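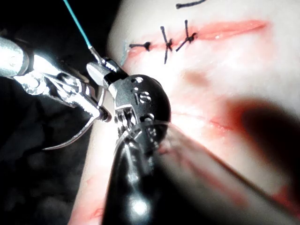
I love practice, and I think we give it far too little room in grown-up life. Kids get scales, spelling lists and batting cages. Adults get one evening class, one bad result, and then we announce that we have no talent for it and go home!

My own case is mending. I signed up for 6 evenings at the Gwilliam in Flellcombe, and by the end I had sewn the same seam 93 times on scraps of old sheet. It was glorious. Around the fortieth I stopped looking at my fingers.
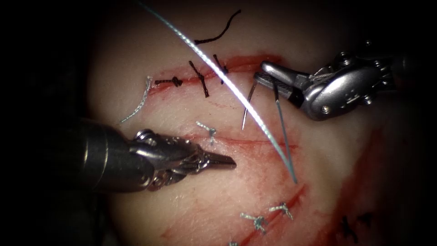 Repetition has a bad name, mostly from people who were made to do it at school. But choosing it is a different thing altogether, and it can be huge fun. Give me a curved needle, a long light-blue thread and a pad with three cuts to close, and I'd happily lose a whole Saturday-sized chunk of time to it. The same goes for pie crust, or parallel parking, or the tricky bar in a song. Twenty minutes on the small hard part beats an hour of muddling through the whole. 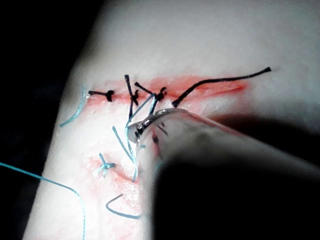

A reader wrote to say that drilling killed the piano for her, and that 500 rounds of anything would turn joy into homework. I take the point, and I'd never force it on a child. Still, I'd ask her to try again now, with no teacher in the room and a piece she picked herself.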